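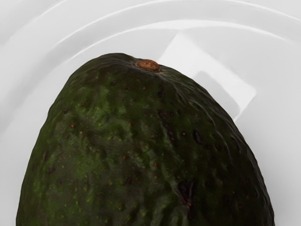

Someone who sat on the viewing panel last year wrote to us that six evenings of films with subtitles had taught them more about editing than any course, and that the paperwork was worse than the films. The paperwork has been cut. The rest of the scheme is unchanged, and applications for the next panel are open.

Platthorpe Film Archive - call for viewing panel members

The archive is preparing a restored print of Drosov, a silent feature which survives in two incomplete copies. The Lundance copy runs to 1,783 shots and the Parisi copy to 1,764. A cutting list kept with the Lundance copy gives 1,827 for the film as first shown. The panel will compare trial versions of the disputed reels and record how each one reads to a viewer with no notes to hand.

What panel members do

Attend 6 evening sessions at Platthorpe, beginning in April. Each session lasts just under three hours, with one break. Two versions of the same reel are projected, in an order not announced beforehand. Members fill in a response sheet after each version and take part in a short recorded discussion at the end. Sheets are collected before the discussion starts and may not be altered afterwards.

Who can apply

Applicants must be 18 or over and able to attend all sessions. No background in film is needed. Half of the places are kept for people who have not worked or studied in the field. Anyone who has already seen either copy of Drosov should say so on the form - this does not rule them out, but they will be placed in a separate group.

The intertitles are in Russian with English subtitles. Two of the reels contain rapid flicker from damage to the negative and cannot be shown in a corrected form. The screening room is on the ground floor and has an induction loop.

Payment

A flat fee is paid per session attended, with local travel refunded against receipts. Members who miss a session are paid for those they attended, though their sheets may be left out of the comparison.

How to apply

Forms are held at the archive front desk and can be posted on request. Completed forms must reach Platthorpe by October 7, 2026. Late forms go on the reserve list. All applicants will receive a reply by post or email, whichever is marked on the form.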